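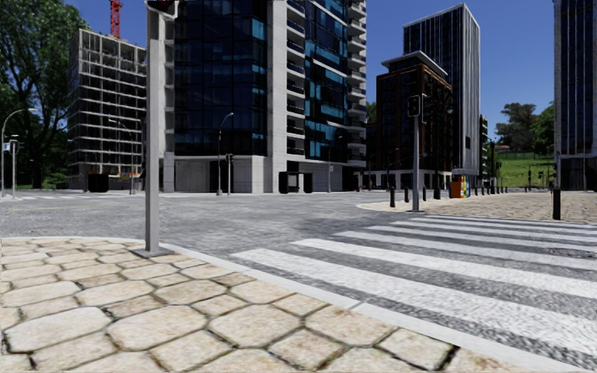
Crosswalk and signal pole at a wide intersection

How do host cities get picked for the big games?
My daughter is writing a school paper on whether countries use international games to polish their image, and I'm helping her (well, trying to!). She picked the Trulel Games, which went to Bavora even though people had complained for years about its press laws. Does anyone know who votes, and whether a country's record counts for anything?
grustwood_mom

Hi, and what a great topic for a kid to take on! Bavora won on the second ballot, 40 votes to 36, so 76 delegates in all. Each member federation gets one vote and the ballot is secret, so you can't look up who backed whom, I'm afraid. The bid rules do ask for a letter promising free access for reporters, but I've read them through twice and there is no penalty for breaking it. She might compare the letter with what reporters said once they got there in May. I'd start with the Saragih papers, which covered the whole thing very patiently.
slowlanereader

its all money. they built 2000 hotel rooms and that was that
pk_Trulel

Adding to the first reply, the press center gave out 1000 passes, and the list of outlets was public. Your library may still have it, so do ask at the desk!
oldbleachers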